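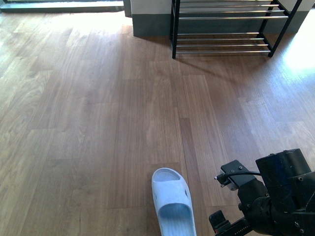

Sandal on the floor, empty rack behind it, gripper on the right.

Head camera only, or head plus wrist? What should I trust for a shoe pickup policy?

Posted by baltov_bench

I'm training a policy to put stray footwear on a two-tier rack, and I'm having a great time with it! The method is plain imitation learning: 300 demonstrations, with 200 used for training in the smaller run so I can compare. What surprised me is that the head-camera-only policy scored higher than the one with the wrist camera added. Same network, same number of steps. Has anyone seen this? The test set is small (13 starts per policy), so maybe I'm fooling myself. Sun on the floorboards is a factor too, I test at different hours.

Noémie Perron

Oh, this is a fun one. I got the same upside-down result with my Leinonen arm and was thrilled for a whole Sunday, then I reran it. With 13 starts, two lucky grasps can flip the order – I'd run a lot more before believing either number. Use the same starting poses for both policies, mark them with tape, and alternate the policies trial by trial so the sunlight moves for both of them equally.

Also look at your frame closely. A pale sandal on dark reddish boards is an easy target from above. Put it in the bright patch by the wall and I bet the head-only score drops, and that's where the wrist view should start to earn its keep. Please post the split by floor region, I'd love to see it!

zindance_fan

just add more data. I have 2830 demos and everything works

flunden_workshop

More demos might help, but check your timestamps first. My wrist stream lagged behind the head stream and the policy learned to close late. Once I lined them up, the two-camera version went ahead and stayed there. Plot gripper position against both streams for a single demo and you'll spot a lag right away. Dropping out the head image at random during training is worth a try as well, it was a really nice boost for me on thick foam straps.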